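Gilmartin Aviation Clock and Watch Project
Progress report to the Drusteck Fund, second period

Prepared by Stanisława Sobczak, project coordinator
With contributions from Ritu Gautam (workshop) and Lavanya Krishnan (catalogue)

1. Where we are now

In our first report we wrote that the old parachute room at Gilmartin would be ready for work before winter. It was ready later than we promised. The new floor had to be lifted again after a leak under the window, and the benches could be brought in only in February. The cost of the second floor was paid by the builder and does not appear in your grant.

The clocks and watches were kept during this time in the archive room, which is dry but has no good light. Ritu used these weeks for condition notes, so the time was not lost completely. When the benches came, she already knew which movements should be opened first.

The collection has 225 items. Most are instrument panel clocks from transport and training aircraft, and the rest are wristwatches given by former crew or by their families. We have now examined 200 of them. The remaining items are mostly watches with cases that do not open with our present tools, and two crates of loose parts which nobody has sorted for many years.

2. Workshop

Work on the panel clocks goes well. The mechanisms are strong and were made to be serviced often, so the usual problem is old oil that has become hard. After cleaning, many of them run for the full day. We do not try to make the dials look new. Where the paint on the hands is coming off, Ritu stops the loss and leaves the rest as it is. Some visitors have asked why we do not repaint them, and we will add a small text about this to the display.

The wristwatches are slower. Several have been repaired with parts from other watches, sometimes very nicely, and it takes time to understand what is original and what is not. One chronograph came to us with a family story that it was worn on the first mail flights in the region. The number inside the case shows that it was made later than this. Lavanya spoke with the family herself, before the record was changed, and they took it kindly. The watch stays in the collection and will be shown under its correct period.

The luminous dials remain our biggest worry. Old luminous paint can contain radium, and we decided in the first period that no such dial will be opened until the extraction cabinet is installed and tested. The cabinet was ordered from Skakell. It was delivered with the wrong fan unit, and the correct one is promised for next month. Until then these items are in the marked steel cupboard, they are not on the open shelves, and only Ritu and I have the key.

3. Catalogue

Lavanya moved the old card index into Ondo, the catalogue system that was agreed with your office. The cards were written by many different hands over a long time, and the same clock is sometimes described under the aircraft it came from and sometimes under the person who gave it. She found 4 items that were entered twice. She also found 3 clocks on the shelves that had no card at all. For one of these we now know the donor, thanks to a letter in the flying club papers.

The public version of the catalogue is not open yet. We would like to have better photographs first, and to ask permission from the families whose names appear in the donor field. Letters to them were sent and the answers are coming in slowly, nearly all of them friendly. One gentleman wrote back with four pages about night landings at Gilmartin in fog, which we have put into the archive with his agreement.

4. Training

Wiesława Kaczorowski, who serviced aircraft instruments for most of her working life, comes to the workshop every second week to teach. The trainees learn to take down a panel clock movement, clean it, oil it and put it together again, and to write each step in the job book. She is strict about the job book. I have seen her send a trainee back to the bench for a missing line, and I think she was right.

We had planned to take two trainees in this period and we took one. The second person accepted a job in another city shortly before the start. We have kept the place open and will advertise it again through the college. The unused part of the training budget is carried forward, as your programme officer allowed by email.
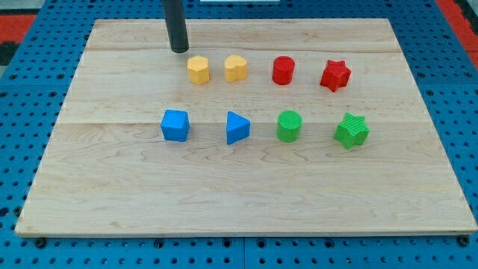

Plastic shape blocks set out on the wooden board.

5. Public programme

The open evening in the hangar was the first time that the finished clocks were shown running. We put them on a long table beside the cockpit section and people could hear them before they could see them. Many visitors came from the flying club, but there were also families from the new houses by the north gate who had never been inside the airfield before. We should have ordered more chairs.

Bogumił Jabłońska gave a talk on how navigators used time to find their position, and why a clock that is wrong by a small but steady amount can still be useful. The talk was longer than planned and the questions were longer still. We will ask him to repeat it in the summer programme, maybe in two parts.

The permanent display case is designed but not built. The joiner asks for a deposit before he buys the glass. We ask in section 7 for your view on this.

6. Money

Spending on tools and materials is within the budget. Spending on the room is a little over, due to the extra electrical work for the cabinet, and the difference was covered by the flying club. Spending on training is under, for the reason given above. The signed table of costs is attached separately in the form you sent us.

7. Questions for the Fund

Can the deposit for the display case be paid from this period, although the case itself will be delivered in the next one?

May we buy a second timing machine from the carried training money? With two people at the bench the present machine is always in use, and the trainee waits.

Would your office prefer that the public catalogue opens in parts, with the panel clocks first, or all at once when the family permissions are complete? We can work with both. Lavanya would favour opening the panel clocks first.

8. Next period

Install and test the extraction cabinet, and begin with the luminous dials.
Sort the two crates of parts.
Fill the second trainee place.
Finish photography of the panel clocks.
Send you the first draft of the display texts for comment, in both languages.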